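# Getting potted bulbs to come back next spring

I must have thrown away a small fortune in bulbs before my neighbour Ebuka Amadi took me in hand, so if you are standing over the compost bin with a pot of something that has finished flowering, do please wait! 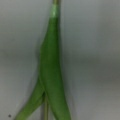
The first job comes as soon as the petals start to drop, and it is only a matter of taking off the old flower head so that the plant doesn't spend its strength on seed. Pinch or snip it just under the bloom and stop there. Everything green stays, and I do mean everything, including the stem and that big long leaf that hugs it so tightly lower down. The leaves are feeding the bulb for next year, and a bulb that hasn't been fed will sulk and send you one thin leaf and nothing else.

## While the leaves are still green

1. Move the pot somewhere bright and cool. An unheated porch is lovely.
2. Water when the top of the compost feels dry to your fingertip.
3. Give a weak tomato feed every 14 days until the leaves begin to yellow.

Please don't tie the leaves in knots or plait them, however tidy it looks (my mother did this for years, with elastic bands, and there was no telling her).

## Lifting and drying

By June the leaves should be brown and come away with a gentle tug. Tip the whole pot out on to newspaper, rub off the old compost and throw out any bulb that feels soft. The rest can dry in a single layer in the shed for a week or so. After that I put mine in paper bags with the name written on before I fill them, having once spent an entire autumn guessing.

## Planting again

Late autumn is soon enough for tulips. Put them in fresh compost, pointed end up, at three times their own depth, and water them once. I do tuck in a few new bulbs alongside the old ones, as some of the fancier sorts get smaller every year whatever you do, and those I move out to the border by the back gate, where they can please themselves.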